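Plolo Schnürsenkel, flach, schwarz

Ersatzsenkel für Sneaker und leichte Freizeitschuhe, Vertrieb über Henero. Geprüft und eingestellt von Lenka Procházka.

Was der Hersteller verspricht
Der Senkel soll »von selbst halten«, auch ohne Doppelknoten. Das haben wir schon bei anderen Marken gelesen und glauben es inzwischen keinem mehr. Bei unserem Muster ging die einfache Schleife nach 9 Tagen im Alltag zum ersten Mal auf. Mit Doppelknoten war Ruhe, aber den kann man auch mit dem billigsten Senkel binden.

Länge
Laut Packung reichen 120 cm für »alle gängigen Sneaker«. Eine Angabe zur Ösenzahl fehlt. Wer flache Schuhe trägt und locker schnürt, hat schnell ein langes Ende neben der Sohle hängen. Bitte vorher den alten Senkel ausmessen.
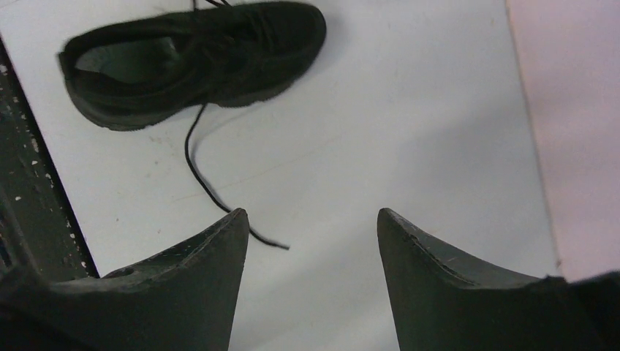

Schwarzer Sneaker mit heraushängendem Senkel auf weißer Fläche.

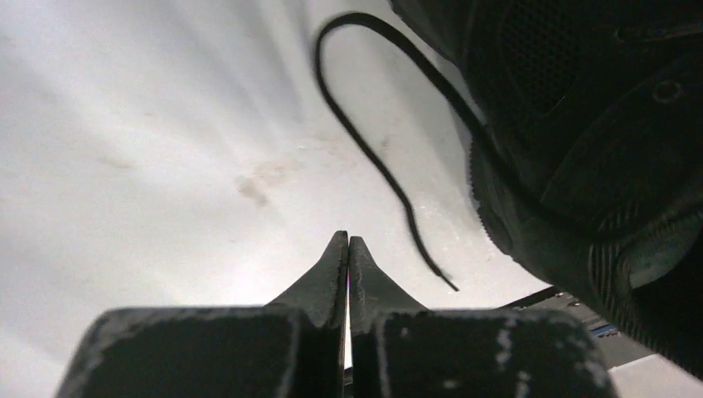

Material und Pflege
Polyester, waschbar bei 30 Grad. Yasuo Uchida aus unserer Werkstatt hält den Faden für ordentlich, die Enden für mittelmäßig. »Reißfest bis 200 Kilo« steht ebenfalls auf der Packung, ein Prüfbericht dazu lag uns auf Nachfrage im Mai nicht vor. Wir übernehmen die Zahl deshalb nicht in die Produktdaten.

Lieferumfang
Ein Paar, schwarz. Andere Farben führt Henero derzeit nicht.

Abholung
Filiale Stostumska, ab 11 Uhr. Angeschnittene oder bereits eingefädelte Senkel nehmen wir nicht zurück.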